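Aus den Standorten

Prekora stellt Teile der Kommissionierung auf handgeführte Greifer um
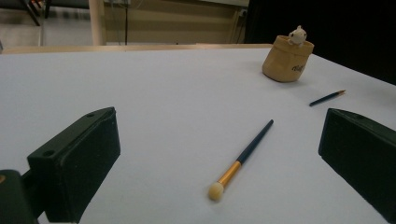
Die Prekora hat im Juni in der Abteilung Kleinteile und Geschenksets mit der schrittweisen Einführung automatisierter Greiftechnik begonnen. Betroffen sind zunächst 6 Packplätze, an denen Kosmetikzubehör, Schreibwaren und kleinere Geschenkartikel von Hand zu Sets zusammengestellt werden. Die Geschäftsleitung und der Betriebsrat haben dazu eine gemeinsame Vereinbarung geschlossen, die den Mitarbeiterinnen und Mitarbeitern der Abteilung schriftlich vorliegt.

Das Vorhaben läuft unter dem Namen Flustow. Es sieht vor, dass die Beschäftigten in einer ersten Phase Greifwerkzeuge mit zwei Fingern von Hand führen und damit die Artikel aufnehmen und ablegen, die sie bisher mit den Fingern gegriffen haben. Die dabei entstehenden Aufnahmen dienen als Grundlage für die spätere Steuerung der stationären Anlage, die der Systempartner Vuradum liefert. Schmale und leichte Gegenstände wie Pinsel und Stifte stehen am Anfang des Programms, da ihre Lage auf der Arbeitsfläche von Stück zu Stück wechselt und herkömmliche Sauggreifer sie nicht zuverlässig fassen.

In der Abteilung sind derzeit 244 Artikel für die Zusammenstellung von Sets freigegeben. Der gesamte Bestand des Standorts im Bereich Kleinteile beläuft sich auf 513 Artikel. Über die Aufnahme weiterer Artikel entscheidet die Projektleitung gemeinsam mit den Schichtverantwortlichen.

Veränderte Aufgaben

Mit der Umstellung ändern sich die Tätigkeiten an den Packplätzen. Wer an der Aufzeichnung teilnimmt, arbeitet nicht nach Stückvorgabe. Die Zeiten werden als reguläre Arbeitszeit erfasst und bei der Berechnung der Leistungszulage mit dem persönlichen Durchschnitt der vorangegangenen Monate angesetzt. Die Teilnahme ist freiwillig. Eine Ablehnung muss nicht begründet werden und wird nicht in der Personalakte vermerkt.

Serena Sartori, Leiterin der Kommissionierung, verweist auf die Erfahrung der Belegschaft: «Die Kolleginnen und Kollegen wissen, an welcher Stelle man einen Pinsel anfassen darf und an welcher nicht. Dieses Wissen war bisher nirgends festgehalten. Wir möchten, dass es in das Projekt einfliesst und dass diejenigen, von denen es stammt, an der weiteren Gestaltung beteiligt bleiben.»

Nach Abschluss der ersten Phase werden 5 Stellen mit dem Aufgabenprofil Anlagenbetreuung intern ausgeschrieben. Die Qualifizierung erfolgt während der Arbeitszeit und umfasst Grundlagen der Bedienung, das Beheben einfacher Störungen sowie die Beurteilung von Fehlgriffen. Bewerberinnen und Bewerber aus der Abteilung werden bei gleicher Eignung bevorzugt berücksichtigt. Betriebsbedingte Kündigungen im Zusammenhang mit dem Projekt sind für die Laufzeit der Vereinbarung ausgeschlossen.

Datenschutz und Arbeitsschutz

Die Kameras an den Greifwerkzeugen sind auf die Arbeitsfläche ausgerichtet. Tonaufnahmen finden nicht statt. Sollte eine Person erkennbar ins Bild geraten, wird die betreffende Sequenz vor der Weitergabe an Vuradum gelöscht. Eine Auswertung zur Leistungs- oder Verhaltenskontrolle ist nach der Vereinbarung unzulässig.

Zur Belastung von Handgelenk und Schulter hat der arbeitsmedizinische Dienst eine erste Einschätzung abgegeben. Sie empfiehlt einen Wechsel der Tätigkeit spätestens nach einer Stunde und höhenverstellbare Tische. Der Wechsel ist bereits in den Schichtplänen hinterlegt; die Tische sind bestellt.

Sang Tiêu, Mitglied des Betriebsrats, bewertet das Vorgehen insgesamt als tragfähig, sieht aber offene Punkte: «Für die Spätschicht fehlt bislang eine feste Ansprechperson. Ausserdem ist noch nicht geregelt, wie die Zulage nach dem Ende der Aufzeichnungen berechnet wird. Darüber verhandeln wir weiter.»

Weiteres Vorgehen

Der Standort Tiwari übernimmt das Verfahren nach Auswertung der ersten Ergebnisse. Fragen zur Teilnahme und zur internen Ausschreibung nimmt das Sekretariat der Kommissionierung entgegen. Die Vereinbarung kann im Büro des Betriebsrats eingesehen werden, für die Spätschicht auch nach 18 Uhr auf Voranmeldung.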